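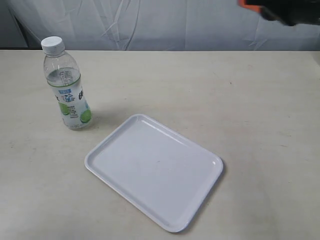
Cletska Tabletop Set with bottle and serving tray. Overhead light, plain fabric background.

Cletska Tabletop Manipulation Set

Product overview

The Cletska Tabletop Manipulation Set is a combined hardware and software package for laboratories that study how robots learn to handle household objects from demonstration. It is supplied by Gredar to universities, public research institutes and industrial research groups. The set is intended for method comparison under repeatable conditions and is not certified for production use.

Each set comprises a two-finger gripper with a wrist camera, a fixed scene camera, a fabric background with stand, the Dakel recording software and a printed protocol. The robot arm and the table are provided by the customer. Mounting plates for common arm flanges are available on request.

Research method

The protocol supplied with the set follows the Ramanauskas procedure for short-horizon grasp and placement tasks. An operator first records 100 demonstrations of a task by teleoperation. Wrist and scene camera streams are stored together with joint positions and the commanded finger opening. A policy is then trained on the recorded demonstrations and evaluated on object positions that were withheld from training.

Object positions are drawn by the Dakel software from a fixed list, which is identical for every customer. Before each trial, the software displays the required position and orientation, and the operator sets the objects by hand. A trial may not be repeated on the grounds that the object was placed inaccurately. Such trials are marked in the log and reported separately.

The wrist camera is mounted so that both fingertips remain in its field of view throughout the approach. In the Ramanauskas procedure the wrist view is the primary input during the last part of a grasp, and the scene view is used mainly to bring the arm near the object.
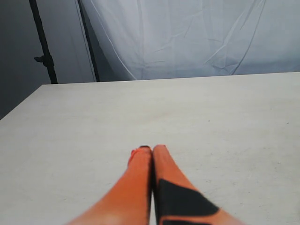 Camera exposure is locked at the beginning of a session and must remain locked until the session is closed. If the room lighting changes, the session is ended and a new one is opened. Fingertip coverings should be inspected at the same time and their condition entered in the log, as worn coverings can alter grip and also change what the wrist camera records.

Summary of results

In the reference study carried out with the set, policies were evaluated over 500 trials divided among 16 objects. Policies trained with both cameras completed more placements than policies trained with the scene camera alone. The difference was largest for tall, narrow objects and small for wide containers with flat lids. Removing the wrist view only during the approach had little effect.

Most failures occurred in the final stage of the approach, when the fingers closed slightly ahead of or behind the object. Failures during transport were less frequent. The full trial log and the evaluation scripts are delivered with the set. 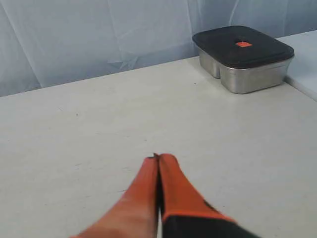
Installation and training

Installation takes almost 8 hours, including camera calibration and one complete practice session. Customers are asked to have the arm mounted and its safety functions accepted before the installer arrives. Operator training is conducted in English.

Ordering

The set is available in a standard configuration and in a configuration without the scene camera. Replacement finger coverings and background fabric may be ordered separately. Requests for quotations should state the arm model, the flange type and the dimensions of the table. Gredar does not supply the set to private individuals.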